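Drestley Automation Users' Group
Minutes of the working practice meeting, November 2018
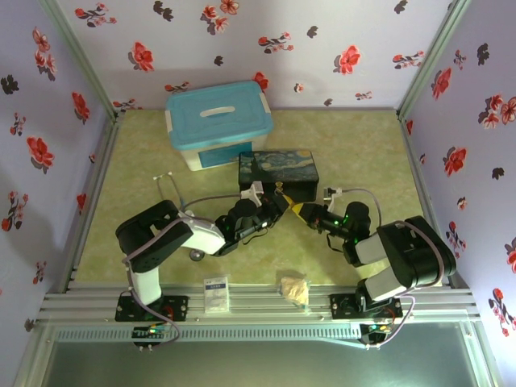 1. Minutes of the last meeting
Agreed, with one correction: item 4 should read "both arms", not "either arm".

2. Shared workspace rule
Florante Dumlao went through the revised wording for cells where two arms can reach the same point. Handing over an item between grippers is to be done at reduced speed, and one arm must have fully let go before the other moves off. Kurek asked whether this covers teaching by hand. It does. Wording agreed.

3. Cables
Dellus reported chafing at the wrist on two of their units. Cables are to be checked at the base, elbow and wrist before each shift, with the power off. Any clip found loose is to be refitted before the cell is started. Motier will send round their check sheet.

4. Items left in the cell
Long discussion. Dellus wanted the floor cleared between runs; Kurek felt this was too strict for trial work. Agreed that anything not listed on the job card comes out before the program is started. To be looked at again in March.

5. Guarding
Panel height stays at 640 mm for bench cells. Form 443 to be reissued with the new wording.

6. Any other business
None.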